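Getting Good Results from Printed Pieces: Tips from the Workbench

Most of us end up printing something at one time or another, whether it's a stack of flyers for the church supper, a set of labels for the jam jars, or a little booklet of Grandma's recipes to hand around in December. I've been folding, trimming and gluing paper on a bench in the back of our house for a good many years now, and I still learn something with nearly every job. These are the habits that have saved me the most paper, in no special order. Pick out the ones that suit you and leave the rest!

Let the paper settle first

Paper is fussier than it looks. If you carry a ream in from a chilly garage and start printing right away, it will curl on you, and you'll blame the printer for it. Leave the wrapped ream in the room where you'll be working overnight, and only open it when you're ready to go. Once it's open, fold the wrapper closed again over whatever you don't use. I keep a big rubber band around mine, and it does the job just fine.
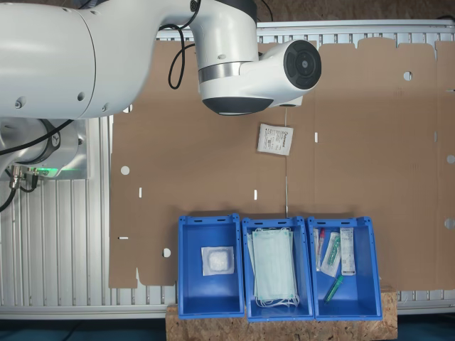
Card stock wants the same treatment, only more so. The heavier the sheet, the longer it takes to lie flat, and a sheet that won't lie flat will catch a corner somewhere and smear. If you have a stack that has already curled, turn it over, put a clean board on top with a couple of heavy books, and go do something else for the afternoon.

Find the grain before you fold

Every sheet has a grain, and it folds nicely along it and grumpily across it. Bend the sheet gently one way, then the other, without creasing it. The direction that gives more easily is the one you want your fold to follow. For booklets, the grain should run from top to bottom, alongside the spine, and then the pages will turn over softly and stay where you put them.

Score anything heavier than ordinary letter paper. I use a bone folder that I bought from a little shop called Sarness, but a dried-up ballpoint pen works very nearly as well. Run it along a metal ruler, firmly, and fold with the scored line on the outside — it feels backward the first time, I know, but the crease comes out much cleaner.

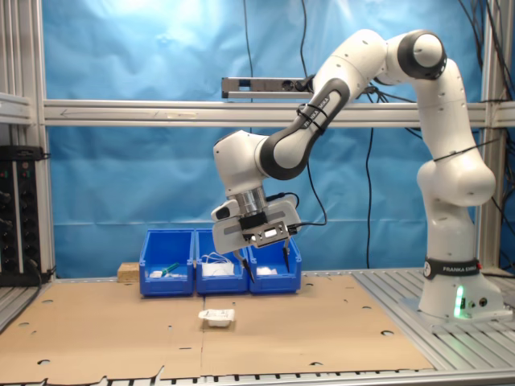
Franka Emika arm over the work surface.

Trim in several light passes

My old friend Haruto Kaneko taught me this one, and I think of him every time I pick up a knife. Don't try to get through the whole stack in one go. Hold the ruler down hard, keep your fingers well back from the edge, and make 4 light strokes in place of one heavy one. Change the blade sooner than you think you should, too. A tired blade drags the fibers and leaves you with a fuzzy edge that no amount of sanding will quite fix.

Cut on a proper mat if you have one. If you don't, the back of an old writing pad will do for small things, as long as you move it along a bit so that you aren't cutting into the same groove again and again.

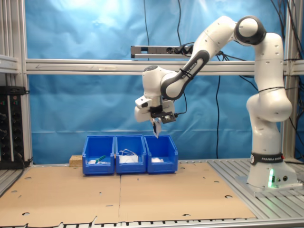
And do leave yourself a margin. When I laid out 424 raffle tickets for the school fair, I put the numbers so close to the edge that half of them lost a digit in the trimming, and I had to sit up late and print the whole batch over. A quarter of an inch all the way around would have spared me the trouble.

Go easy on the glue

For pads and notebooks, clamp the sheets tightly between two boards, with the spine edges lined up and just peeking out. Brush on a thin coat of padding glue, let it dry all the way, and then brush on a second. Thin coats bend when the pad is used, where a thick one tends to crack. Wash the brush right away in warm water — I have thrown out more brushes than I'd like to admit.

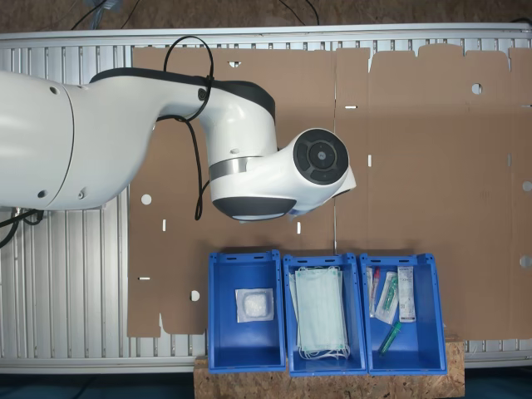 Storing what's left over

Keep finished pieces flat, out of the sun, and off a basement floor. Slip a plain sheet between anything with heavy color on it, and write on the outside of the box what's inside. Save one good copy of every job in a folder too, with a note of the paper you used and the printer settings, so that next time you can start from there.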